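**Ticket 107 - noodle packets mixed up, Culham stockroom**

Status: open
Priority: low, but annoying

Reported 9.40: picks for the Lurkgate order keep coming out wrong. Blue packets in with the red, twice this week. Customer got 4 yellow they didnt ask for.

Checked so far:

- labels on the shelf: fine, reprinted in June
- order sheet: fine, colours match the codes
- outer boxes: red and yellow both opened, both dumped in the same crate. Probably the culprit

11.15 - emptied the crate. Roughly 200 packets, all Maruchan. Binned the split ones. Rest to be sorted by colour on the wood-top table, then back in separate crates.

11.50 - red, yellow and blue each get their own pile, no mixing, no "just for now" on top of the wrong one. Piles slide if you go too high, the wrappers are slippy. Keep them short.
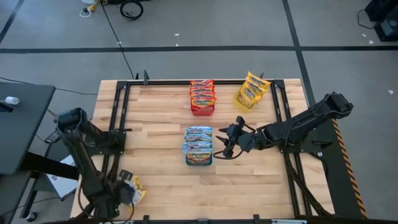

12.30 - need two more crates the same size, the Pastetitz ones are too shallow and the lids wont shut. Max 50 to a crate or the bottom ones get crushed.

To do:

- [ ] crates
- [ ] colour sticker on teh front of each
- [ ] recount yellow before Figueroa order goes out

Leave open till the recount's in.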